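Household Task Readiness Checklist: Drawer Closing
Trallcombe site, 9/9/22. Inspector: Carola Sperling

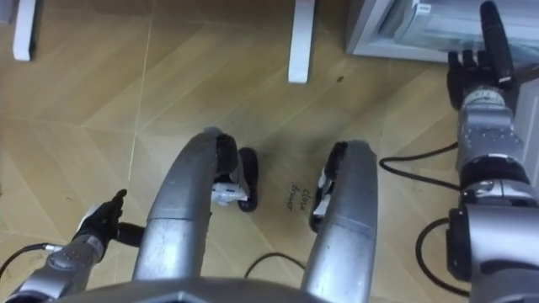
The unit is assessed for unattended use in the home. Items marked Open require a second inspection.

1. Floor clear of loose objects: Pass.
2. Cables clear of wheels and arms: Open. Secure slack before the base is moved.
3. Drawer fully closed without a second push: Open. 20 trials required.
4. Contact force within limit: Pass.
5. Stop control within reach of operator: Pass.

Comment (K. Mulcahy): Not yet approved for unattended use.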